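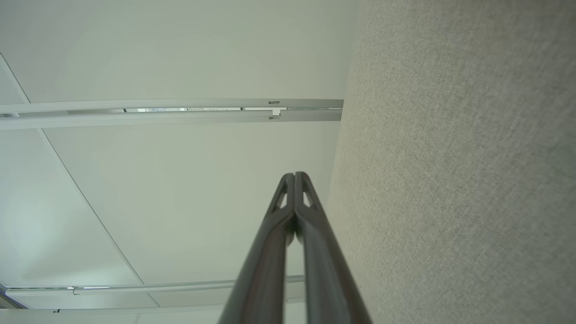 *A pale ceiling, seen from below.*

## Pedevero Flat Ceiling Paint

Water-based interior paint for plaster and drywall. Dries to a dead flat finish that hides roller marks and small patches. Low odor, low splatter.

- **Sizes:** 2 liters, 7 liters, 15 liters
- **Colors:** Soft White, Chalk, Pale Linen
- **Coats:** two on bare drywall, one over a similar color
- **Cleanup:** soap and warm water

Stir well before use — do not shake. Prime water stains first with Florkura Stain Block. Not for use in showers or on exterior soffits.

Color cards are free at the counter. For orders over 1000 liters, contact Mihret Berhe in trade sales and allow seven working days. Opened cans can't be returned.

Prices updated 8/15/22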